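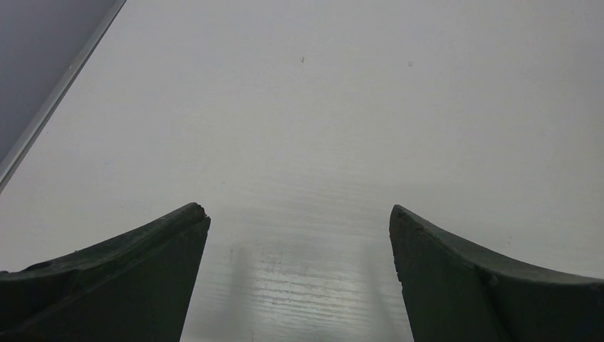
Flotesard Robotics Challenge
Frequently Asked Questions for Teams and Advisors

The answers on this page apply to the student division. They do not replace the rulebook. Where the two differ, the rulebook is followed.

Who may enter?

Any student enrolled full time at a secondary school or in the first two years of college may enter. Teams have between three and six members and one adult advisor. A student may be listed on one team only.

Does my school need to own a robot?

No. Teams write and test their programs in the Notent simulator, and the same programs are then run on the two-arm workstations in the Mäkelä Building. Schools that own arms are welcome to practice on them, but no extra points are given for doing so.

What is the cost?

The entry fee is $300 per team. It covers simulator accounts for every member, one practice session at a workstation, and the event itself. Travel and meals are not included. Schools that cannot meet the fee may write to the program office before the end of April.

What does the sorting task involve?

The team's program must direct the arms to pick up a hand tool from the table and place it inside a bin. The starting position of the tool changes from run to run and is not announced in advance. Either arm may be used, and a tool may be passed from one arm to the other.

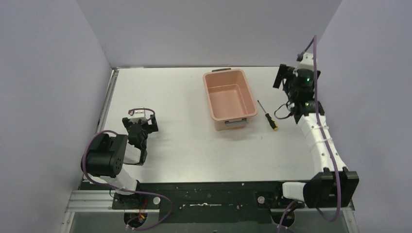 Two-arm workstation with bin and screwdriver.

How is the task scored?

Each team is given three scored runs. Points are awarded for a secure grasp, for lifting the tool clear of the table, and for releasing it inside the bin. A tool left resting on the rim receives partial credit. A bin that is tipped over ends the run, and points earned up to that moment are kept. The best two runs are added together.

May a team member touch the table during a run?

No. Once the referee has called the start, all members remain behind the floor line. A member may ask for a stop at any time - the run is then scored as it stands.

May we change the gripper fingers?

Not in the student division. All teams use the fingers fitted to the workstation. Teams that wish to design their own should read the rules for the open division, where printed fingers are permitted after inspection.

How much practice data may we use?

Teams may record up to 3,000 practice attempts for training. The shared Clirko set, which holds 1,385 recorded attempts, is open to every registered team and does not count toward this limit. Recordings bought from or supplied by an outside company are not allowed.

What happens if the equipment fails?

If the referee finds that a fault lies with the workstation, the run is repeated in full. If the fault lies with the team's program, the run stands. Teams should report a suspected fault before the next run begins. Later reports cannot be considered.

Is there a limit on the number of teams?

Yes. There are places for 44 teams. Places are given in the order in which complete registrations arrive, and a waiting list is kept until the week of the event. An incomplete form does not hold a place.

Whom should we contact?

Questions about the rules and scoring should be sent to Aatos Ojala, Head Referee. Questions about registration, fees and practice sessions should be sent to Jouko Niskanen at the program office. Please include your team name and the name of your school in all messages. The office is open until 4 p.m.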